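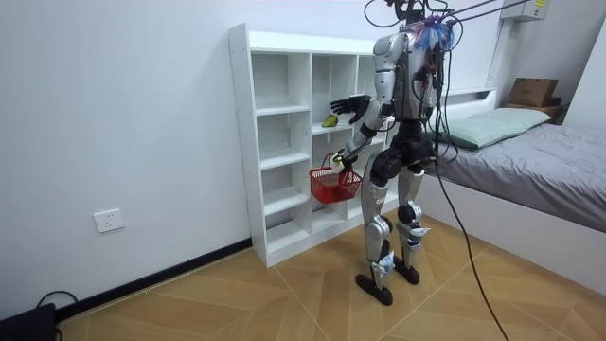 Svitlana Stelmakh wrote to me that she owns fewer things each year and still her room feels full, and she asked whether the fault is in the room or in her.

Talks > Small Homes Evening > Speaker notes

Begin with her letter. Read it slowly, then wait a little.

My answer: it is mostly the floor. When bags and boxes stand on the floor, we walk around them all day and the room becomes smaller with each step. Tell the story of my first room in Trunia. It had a bed, a desk and 46 jars from my aunt, all under the window. I could not open the window until July.

Next point, open shelves or closed cupboards. I prefer open ones for things used every day, and closed ones for papers and winter clothes. Say clearly that this is my taste. Andri Rüegg will speak after me and he thinks the opposite — leave him his arguments.
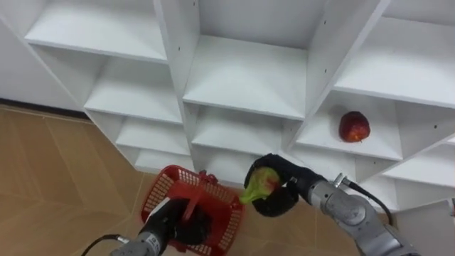

The rule I follow is to keep one place free on every level. A new thing needs somewhere to land, otherwise it lands on the chair. Ask who in the hall has such a chair. (In Clutaria almost all hands went up.)

Then money. Lev Palamarchuk spent 500 on boxes with lids before he measured his shelves, and 2 of the boxes fitted. He allows me to tell this. Measure the depth also, people forget it.

If there is time: food in the bedroom. Students must often do it. Fruit can stay in the open air where you see it, bread needs a tin.

Skip the part about moving house if it is already after eight. Finish with questions, and repeat each one into the microphone, the back rows complained last time.

Contact | © Nazar Ostapchuk | Back to top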